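How to Keep Cut Tulips Upright (and Which Tricks to Skip)

Posted November 17, 2020

Every spring the same advice comes back: drop a penny in the vase, add a spoon of sugar, prick the stem with a pin. I have tried all of it on supermarket tulips and I'm not convinced by any of it. Tulips keep growing after they're cut, and they lean toward light. A penny won't stop that.

What you need: a clean, straight-sided vase, a sharp knife, a sheet of plain paper and cold water.

Start at the store. Buy them closed. Open flowers look like better value and they aren't. Squeeze the bunch gently and listen — fresh leaves squeak.

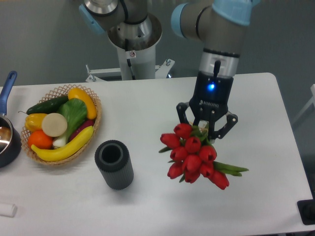 Color is up to you, though the sellers will tell you red lasts longest. Kallen prints that on its sleeves, and I have yet to see it hold up against yellow. Bud stage matters more. Deep red heads still shut into cups like these are what I look for, with long green leaves still on the stems. Pick the bunch up by the stems, up near the top, and keep your hands off the blooms.

At home, strip any leaf that would sit under water. Cut 2 cm off each stem, straight across or slanted. I see no difference, whatever the Lirnero leaflet claims.

Roll the bunch in paper up to the heads and stand it in cold water for 2 hours somewhere dark. This is the one trick I'd defend. Unwrap, then move to the vase with 8 cm of water.

Flower food? Purna's sachets did nothing for mine that fresh water didn't. Top up daily, and recut the stems when they start to droop over the rim.

Keep them away from the fruit bowl and the radiator.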